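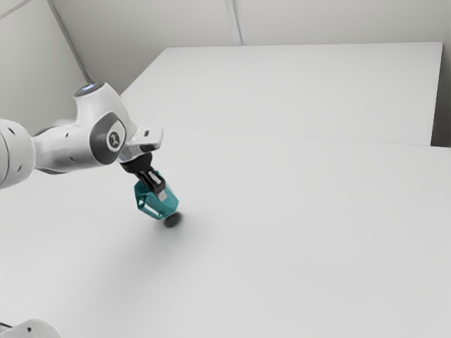 How often should the finger pads on a small bench arm be cleaned?

Once a week for an arm in regular use, and again whenever the arm has been handling anything oily, dusty or freshly cut. A dry lint-free cloth is enough for most weeks.

Workshop Tips: Care of the Bench Arm and Gripper

279 shares | 3 comments

The following notes are issued by the Wikton Shared Workshop for members who use the arm in the Dallo bay. They cover weekly care, replacement of the finger pads, the cable, and the small faults that members can put right without calling the bench supervisor. They do not replace the manual supplied with the arm. Where the two differ, the manual is to be followed.

Before any work

Bring the arm to its rest position using the pendant and wait until all motion has stopped. Remove any part from the gripper first. A part left between the fingers will drop when the power or air is released, and several chipped workpieces last October can be put down to this alone. Hold the part from below with one hand and open the fingers with the pendant. Do not pull it free.

Switch off at the wall, attach the red tag, and put the key in your pocket. The emergency stop button is not a switch for maintenance and must not be used as one.

Weekly care

Wipe the outer shell with a soft cloth, slightly damp, with one drop of dish soap in a bowl of warm water. Work from the base toward the wrist. Wring the cloth well before going near a joint, a vent or any opening in the housing. Glass cleaner, acetone and the orange degreaser kept by the lathe are not to be used on the shell, as they dull the finish and may cause fine cracks around the screws.

Wipe the finger pads separately with a dry cloth. If a film remains, use a cotton swab with a little rubbing alcohol and allow five minutes for drying. Look at the face of each pad under the bench lamp. A pad that is shiny in the middle and dull at the edges is worn and will begin to let smooth parts slip.

Clean the tabletop last. Grit left on the table is picked up with the next part and pressed into the pads. A brush and pan are kept under the bench for this purpose. Compressed air should not be used, as it drives dust into the joints.

Replacing the finger pads

Spare pads are in the second drawer of the Vogler cabinet, bag number 379. Pads are always changed in pairs, even when only one is worn.

1. Open the fingers to their widest setting before switching off.

2. Lay a tea towel under the gripper. The screws are very small and roll well.

3. Remove both screws from the first pad with the short hex key. If a screw will not turn, warm the finger with a hair dryer on its low setting for one minute and try again. A longer key will only round the head.

4. Scrape away any old adhesive with a plastic scraper. An expired bank card does very well. No metal blade is to be used on the fingers.

5. Fit the new pad, start both screws by hand, and bring them up evenly, a little on each side in turn.

6. Repeat on the second finger, then switch on and close the gripper slowly on a sheet of plain paper. The paper should be held flat and should tear cleanly when pulled. If it slides out at one side, one of the pads is sitting crooked and both screws on it should be loosened and reset.

Grip force

Most complaints of marked or crushed parts come from a force setting left behind by the last user. Begin at the lowest setting and raise it one step at a time until the part can be lifted and held for a slow count of ten. Then add one further step and stop. Parts with slanted or many-sided faces should be taken on two opposite flats – never on two corners, which wear a groove in the pad and allow the part to turn.

Hollow or clear plastic parts deserve particular care. They may show no damage at the time and develop whitened lines by the following day.

Raise each new part only a short distance above the table on the first trial. A folded towel beneath it is sensible when the part is brittle.

The cable

The cable should hang in an easy curve at every position the arm is asked to reach. Run the program once at the slowest speed and watch the cable alone, paying no attention to the part. Where it pulls tight, release the nearest strap, give it a hand's width of slack, and fasten it again. Use cloth hook-and-loop straps. Plastic zip ties bite into the jacket and have been withdrawn from the bay.

A cable with a flat spot, a split or a sticky patch is to be reported the same day. Tape is not a repair.

Small faults

Fingers close unevenly. Clean both slides with a dry swab before doing anything else. Do not add oil – the slides are greased when the unit is built, and household oil turns the grease to paste.

A part is set down slightly to one side. Check that the gripper mounting screws are snug, then repeat the reference move. If the error stays the same each time, the taught point has been changed and should be taught again.

Squeaking at the wrist. Stop and report. This joint is sealed and is not opened by members.

The arm will not leave its rest position. In most cases the door contact on the bay is not fully closed. Push the door home until it clicks.

The log

Each cleaning and each change of pads is entered in the gray book, with the bench hours shown on the pendant. The last pad change was entered at 1941 hours. Entries should be brief and legible. "Pads changed, paper test good" is sufficient. "Done" is not.

Members who are uncertain about any step are asked to leave the red tag in place and speak to the supervisor, who is at the bench every Friday from two until six. Replacement hex keys may be collected at the same time, and borrowed ones returned.

3 comments

Contact | Bodov Street entrance, Wikton Shared Workshop | Copyright Wikton Shared Workshop, all rights reserved | Back to top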